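4.2 Rules for low reach under furniture

Most of the stops in the Cotside office trials came from low work, under seats and desks, where the arm is close to hard parts and the overhead cameras see little. The draft practice we started from (Namis, part 2) says only "keep clear of fixed objects". Not enough. A swivel chair is not fixed, and the seat can turn if teh wrist leans on it.

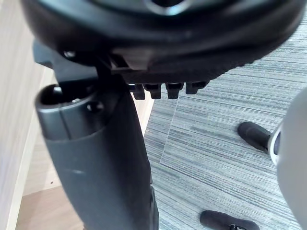 Figure 6. Wrist camera view under an office chair: seat shell, central column and, behind, grey carpet.

We therefore wrote three rules. First, no move under a seat without a wrist view of the column. Second, the column and any part hanging from the seat get a keep-out margin of 30 mm - dark plastic on dark plastic, edges are easy to lose, so the margin is set by hand and not from the depth map. Third, back out along the path used to go in. No shortcuts, even when the space looks open.

Operators at the Plelmont site asked for a smaller margin near small tabs and brackets. Not granted for now. Contact limits for these parts are treated seperately in Section 6, together with the speed cap for low work.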